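The **Sornow Reception Agreement** is an arrangement between the river towns of Toltavville and Ballden for housing people who have asked for asylum and are waiting to hear whether they may stay. It takes its name from Sornow, the small ferry landing between the two towns where the first talks were held, over a good many pots of coffee, in the back room of the ticket office. The agreement covers beds, schooling, legal help and the much-argued question of who pays for the bus.
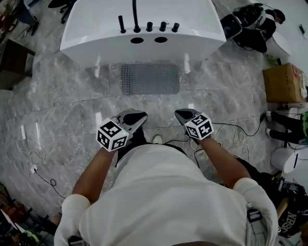

## Background

Before the agreement, nearly everyone who arrived in the district was sent to Toltavville, where the old teacher training college had been turned into a hostel with 268 beds. Ballden, across the water, had empty apartments and a school that was short of pupils, but it had no legal duty to take anybody in. Ritva Ahonen, then head of housing in Toltavville, wrote to her neighbors in May suggesting that the two towns share the work, and her letter (a long and friendly one, still quoted fondly by both councils) became the starting point for the talks.

Chin-lung Pan spoke for Ballden. He was in favor from the beginning but wanted a firm limit on how long a family could be kept in temporary rooms, and the talks nearly came apart over that single point. The towns settled on 13 weeks, after which a family must be offered a home with its own front door and kitchen.

## How it works

New arrivals register in Toltavville and spend their first nights at the college hostel. A placement office then looks at family size, health needs and any relatives living nearby before offering a place in one town or the other. People may turn down one offer without giving a reason. A second refusal goes to a review panel, first chaired by Mairéad Hennessy, a retired immigration lawyer who was known for letting hearings run well past lunch so that everybody could finish what they had come to say.

Children start school within 11 days of registering. Adults are offered language classes in the mornings, with an evening group in Ballden for those who have found work.

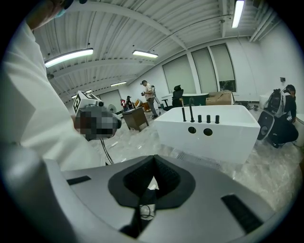
*A person in a white coat with a handheld gripper.*

## Later changes

The village of Tlapale joined later and brought a cluster of farm cottages with it. By the time of the first full review, written by Yuk-lan Peng, 969 people had been housed under the agreement. Her report was kind about the schools and rather less kind about the bus, which still stopped running at six in the evening and left the night-shift workers to walk home along the river road.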